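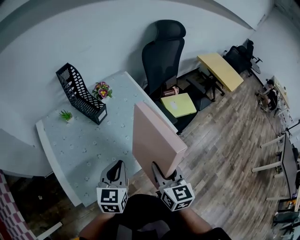

Usha Thampi asked, after reading our first draft, whether we had compared two grippers or compared one gripper with our patience. The remark stung for an evening and then went into the report, because the second thing had in fact been measured more thoroughly than the first. What follows is the revised version.

Two Hand-Held Grippers, One Desk: Final Report

What we set out to do

The assignment was to choose a hand-held gripper for recording manipulation demonstrations and defend the choice with data. We had two candidates. The Clurkton is a two-finger gripper with curved inner pads and a marker cube on each finger, printed with black square fiducials so that software can work out where the fingers are. The Brarnovwood has flat pads and a single flat marker plate at the wrist, and measures its opening with a small sensor in the hinge. Both are held in the hands and squeezed by a human, so neither requires a robot arm, a safety cage or permission.

Our proposal promised to settle which was "better." The grade we got on the proposal included a circle around that word. We replaced it with three questions. Can a person pick up and place ordinary things with it? Does the tracking survive while they do? Would the person agree to do it again the next afternoon?

The third question was added as a joke and produced the cleanest data.

Test objects

We used 11 objects. The list was assembled from what the Sepúlveda lab had lying about, plus a lemon. It covers a mug, a sponge, a roll of tape, a marker pen, a paperback, a spoon, a folded dish towel, a flat board, a small box, a plastic bottle and the lemon. The lemon was replaced during the project and we do not distinguish between the two lemons in the analysis. We should have. The second one was larger.

Every trial had the same form. Start with the gripper near the lap, reach, grasp, lift, turn the object, set it down inside a taped rectangle, let go, return. A trial counted as a success if the object ended inside the rectangle and the operator had not used a knee. The knee rule was introduced early.

Recording

Finger positions came from the markers in the Clurkton's case and from the plate and hinge sensor in the Brarnovwood's. Both went through Prutitside, our logging script, named after a road sign one of us misread. Prutitside writes one row per camera frame and leaves the marker fields empty when it can't find the markers. An earlier version filled the gap with the last known position, which made our tracking look magnificent. We noticed when a finger stayed perfectly still in the log while its owner was audibly chasing a bottle across the floor.

After that fix we started over. The final set holds 405 trials. We threw out 80 of them, mostly for a camera that had lost focus and had not felt it necessary to mention this. The discarded trials came from both grippers, and we checked that removing them didn't flatter either one. It flattered us slightly, as our worst session was among them.

Results: picking things up

For round or lumpy objects the Clurkton was easier. The curved pads settle around a mug handle or a lemon and forgive a bad approach. Our approaches were bad in the first sessions and became only mediocre, so forgiveness mattered. The Brarnovwood's flat pads tended to push the lemon away, and by the time the fingers had closed the lemon was pursuing other interests.

Flat objects reversed this, though less neatly than we had predicted. With curved pads, a board held on its edge touches along a narrow line, and if the grip lands at a corner the whole thing can swing about that corner when you turn your wrists. We came to call it the barn door. A board gripped near its middle behaved well in either device. The trouble is that nobody reaches for the middle of a board that is lying down. You take the nearest corner, you lift, and then you find out what kind of afternoon it will be.

The flat pads held corners with less swinging. They did this at the price of a harder squeeze, which brings us to the complaints column further on.

The dish towel was a draw. Both grippers picked it up every time and both set it down looking like something had happened to it. Since our success rule says nothing about whether a towel is still folded, these are recorded as successes, and we ask the reader to join us in looking away.

Results: tracking

We expected the cubes to win, and they did for most of the set. A cube offers more than one face to the camera, so when the finger turns, another face tends to come round. The single plate has one good side. Turn the wrist far enough and the plate goes edge-on, and Prutitside starts writing empty fields with what we have come to hear as a sigh.

The cubes have their own weakness, and we found it late. A large flat object held between the fingers can stand between the camera and the markers if the operator brings it back toward the body and lets it drop low. Whether that happens depends on where the camera sits and how the arms are held, neither of which we had thought to control. The operator with long forearms had good tracking on the board trials. The operator with short ones had gaps. For one embarrassing meeting we presented this as a difference between grippers, because the long-armed member of the group had done nearly all the Clurkton board trials.

We reran the board with operators swapped. The gaps moved with the person. The corrected comparison still favors the cubes, by a smaller margin, and our confidence in our other findings has been adjusted to match.

When the Brarnovwood's plate vanished, its hinge sensor kept reporting the opening, so we always knew how far apart the fingers were, just not where in the room they might be. This is worth more than it sounds. For a short gap you can fill in the position from either side and trust the opening, and the resulting trace is usable. The Clurkton, when it loses a cube, loses both facts together.

Results: hands

After each session we wrote down how our hands felt, on a scale from "fine" to "no." We regret the scale, which has no middle, but it was consistently applied.

The Clurkton stayed at or near "fine" unless the session ran long. The Brarnovwood drifted toward "no" as the objects got flatter and the squeezing got harder. Its spring is stiff, and a stiff spring is pleasant for the first mug and less so for the last. One member of the group began volunteering to run the logging script, which before this had been the job we drew lots to avoid.

This is also where Usha Thampi's remark lands. We had let each person choose which gripper to use first, and everybody chose the comfortable one. So the Brarnovwood was tested late in the day by people with tired hands, and then marked down for being tiring. In the rerun we alternated the order. The Brarnovwood's scores improved. They didn't improve enough to make anyone fond of it.

What went wrong that was our fault

The tape rectangle was moved once, by cleaning, and retaped from memory. It got bigger. All trials after the move were rescored from the video against the original size, which cost us four successes and a weekend.

We changed the room lighting partway through because someone had a headache. Marker detection dipped, and we spent an evening suspecting the print quality of the cubes. We reprinted one set of markers at the wrong scale, glued them on, and got finger positions that placed the gripper inside the wall. They were peeled off again with a butter knife. The lights went back to where they had been.

We never measured grip force. The word "harder" in this report means that the person holding the thing said it was harder. A cheap load cell would have fixed this and was ordered in November. It is, we understand, still on its way.

Recommendation

For collecting demonstrations with mixed household objects, we would use the Clurkton. If most of the objects are flat, we would either swap in flatter pads or teach operators to regrip toward the middle before turning, and we would do the pads first, having tried teaching ourselves the other thing.

We would also put the Brarnovwood's hinge sensor on the Clurkton. The part is small and the finger has room for it near the pivot. We made a bracket. It fits if you don't close the gripper all the way, so there is a second bracket in the print queue.

Anyone carrying this on should alternate the gripper order, write down who held what, and fix the camera position before the first trial. The logs and the Prutitside script are on the course drive in the folder called "final," inside the one called "final_old." The empty marker fields are meant to be empty. Please don't fill them in.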